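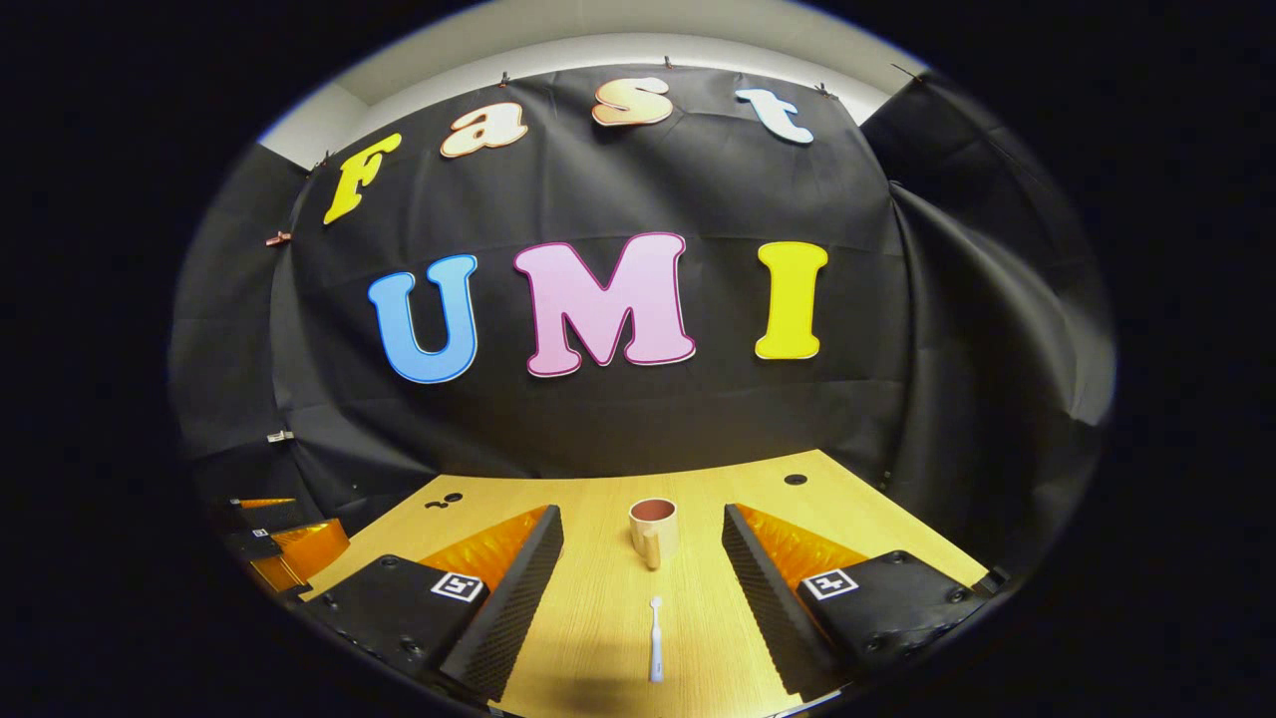
Telurard hand-held gripper kit – worth it for small benches?

telu_bench
Price is 1483 with the fingers and markers fitted. The wide lens takes in both fingers, a mug and a toothbrush on the table, and most of the backdrop. Anyone run one for long?

ostler70
Two months at Droltstead. Ribbed fingers are fine on mug handles. Thin items like a toothbrush need a low, flat approach.

k_marl
Disagree. Pretinus fingers are softer and cope better with thin handles. The Telurard lens bends straight edges too much for my liking.

ostler70
Calibrate it. Took me 21 minutes with the Sang software.

k_marl
Did that in June. Still poor near the rim.

telu_bench
Are spare fingers sold singly?

ostler70
Pairs only – 70 a pair.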